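# About Minar

Minar sets up robot arms in small wood shops and repair shops. We started in a rented unit behind Felero, a furniture parts maker, and Felero is still the customer we see most. Wanigasekara, the tool repair shop across the yard, came next.

The work we automate is picking up, turning and setting down. A bench hand at Felero used to spend most of a shift moving brackets and blocks from one place to another. The arm takes that part. The bench hand checks the grain, sets aside bad pieces and decides what runs next. We work out each job in simulation, on a program we call Pluto, before anything changes on the floor.
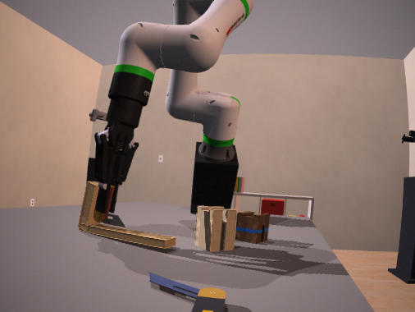

**Do people lose their jobs when an arm comes in?**

At our two longest-running sites the headcount is the same as before. Job descriptions did change, and pay grades were reviewed in May.

Hand tools are harder to handle than lumber. They are uneven in weight and many have an edge, so Pluto covers them as a separate job. Every operator gets 20 hours of paid training, and the people who will share a bench with the arm sit in on the simulation runs and can ask for changes to the grip or the path.

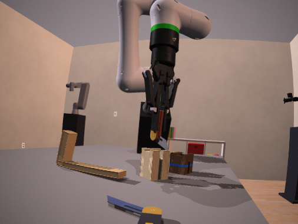

Wanigasekara wrote to us that the first month was slower than the old way, that the lifting complaints had stopped by the second, and that they would have liked the training spread over more weeks. We now offer it over seven.

Shop visits are by appointment, Unit 7, rear entrance.

Page updated October 2023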